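Sternum: comparing two fingertips for small-object handling
Project report, second-year robotics group

What we wanted to find out

Our project is called Sternum, after the beam that runs between the two arms and holds the whole thing together. The question was simple enough to fit on a sticky note: if you keep the arms, the cameras and the controller the same and only change the fingers, how much better or worse do the arms get at picking up really small things?

We chose jewellery because it is horrible to pick up. Rings roll, earrings lie flat, and everything is shiny, which the cameras hate. We loved it. By the end of May most of us were dreaming about ring boxes.

The two sets of fingers

The first set, which we call the Hondel fingers, is the blunt one. The pads are wide and soft and they forgive a lot. If you come in a few millimetres off, the pad squashes over the object and you often get it anyway. The trouble is that they need room. Between two padded ridges there isn't any, and the fingers end up pushing the ridges apart before they reach the ring.

The second set, the Drurkach fingers, tapers to a narrow tip. They reach into gaps beautifully, but they are fussy about angle, and a tip that lands slightly high just flicks the ring over the back of the box. (We spent a good part of one Monday on our knees looking for it.)

How we ran the trials

Each set got 500 attempts, so 1,000 altogether, split evenly between taking pieces off the table and putting them away in the box. One person drove the arms and another wrote down the result. We swapped places often, as driving both arms at once is tiring and you start to get sloppy without noticing.

An attempt counted as a success only if the piece was let go where it was meant to be. Dropping it in the wrong compartment was a fail, even when it looked lovely.

Taras Yatsenko wrote the script that opens and closes the grippers in small steps, and it changed everything. Before that the fingers snapped shut and fired earrings across the table. With the stepped closing we could stop as soon as the pads touched, which made both sets far gentler.

What we saw

On the open table the blunt fingers won easily. Flat pieces suited them, and new drivers got the hang of them within a session. Inside the box it went the other way: the tapered ones were clearly better at the ring rolls, and better again in the compartments, where the walls get in the way of anything wide.

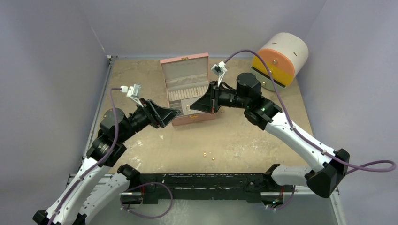 Figure 1. Both arms at the open jewellery box, tapered fingers facing each other over the front of it.

The wrist cameras were the surprise. Once a finger is down inside the box it hides the very thing you are trying to grab, and the view from the other arm becomes the useful one. Our best drivers were watching the opposite camera nearly all the time. We would love to test a different bracket angle.

What we would do next

Horobets, the group that takes over the bench after us, want to try a tapered finger with a thin soft pad glued inside the tip. We think it's a great idea and have left them our drawings. They should also tie the cables down before every session and check the pads for wear, as ours had gone smooth well before we spotted it.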